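Gravden opens its chore trials to the public

Can a robot clear the breakfast table yet? I get asked this at every barbecue, and my answer is still "sort of, if you're patient." We at Gravden have spent the winter finding out how patient, and this Thursday we're putting the results of our simulated kitchen trials online, free for anyone to poke through (please do!).

We gave the arm 200 tries at picking up a cup and moving it to the sink side. It managed 62. Colour me thrilled, because in December that number was 3!

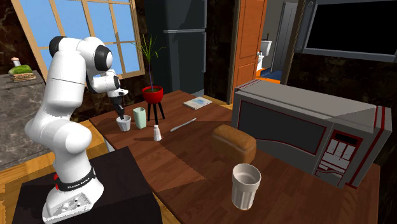

Nhung Chu wonders whether any of it will matter to a family with a sink full of dishes, and would sooner see a machine fold one towel properly. Fair enough. Towels are next on our list, along with wiping benches, and our friends at Sastano are already building the laundry room.

The results, the kitchen and our grumpy notes on the misses go up at 9 am. Questions are welcome through the Gravden media desk.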